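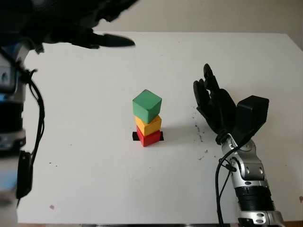 How long does the dinner box stay good in the refrigerator?

Please eat it within two days after you receive it. The rice becomes hard after the first night, so for the second day I recommend to warm it with a spoon of water on top.

Where do you cook?

We cook in the kitchen behind our shop in Usano. Sadao Takagi makes the soups and the simmered dishes, and I make everything else. The miso comes from a small maker in Nagano, and we buy most of the vegetables from the Imar farm stand.

When must I order?

Orders for the weekend close on Friday at noon. If you write to us after this time, we will put you on the list for the next week, unless you tell us you don't want it.

How many people does one box feed?

The small box is for two adults. The family box is for four, or for three if one of them is a teenager. Each box has rice, one main dish, two vegetable dishes and soup in a separate jar.

Is there a dinner without meat?

Every week we have one. Please know that the soup stock is usually made with dried fish. When you order, write "kombu only" in the notes and we will use the seaweed stock.

Can you leave out soy or wheat?

Wheat, yes, if you tell us two days before. Soy is very difficult for our style of cooking and we cannot promise it. We have only one kitchen, so if your allergy is serious, please don't order from us.

How many calories are in the salmon dinner?

One portion has 480 calories with the rice. For other dishes I did not calculate yet.

What does delivery cost?

Delivery is 6 dollars inside Usano and to Nesora. Pickup at the shop is free, and the door is open until seven in the evening.

Do I have to return the soup jars?

We are happy if you do. Rinse them and leave them in the bag by your door on the next delivery day. The lids can be a little stained from the miso, it is no problem.

Can I get the recipe for the pumpkin dish?

It will be on the blog in October, when the good pumpkins are here.

Reiko Tamura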